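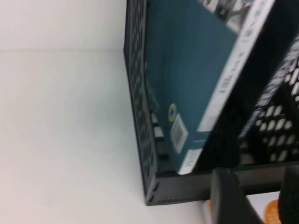
Noor Benkirane
Operations Manager, Findholm Moving & Storage

Storage Intake Clerk, Woderetti Road warehouse

Findholm Moving & Storage is hiring a full-time intake clerk for our household storage building. We have 1,347 storage vaults on site and need a second person at the receiving desk.

You will check in loads from our crews, match each piece to the driver's inventory sheet, tag it, and enter the vault number in our system. You will also answer calls from customers who want something pulled from storage before their delivery date.

Hours are 7 a.m. to 4 p.m. with a one-hour lunch. The job involves standing for much of the day and lifting cartons. Heavy furniture is handled by the crews.
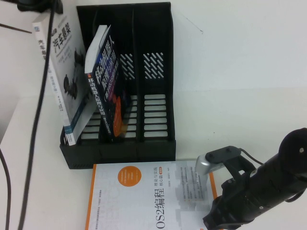 What we ask for

At least 2 years in a warehouse, shipping or front desk job
Clear handwriting and basic computer skills
A valid driver's license, for occasional trips to our Suvau lot

To apply, bring or mail a resume to the warehouse office. Applications close at the end of February.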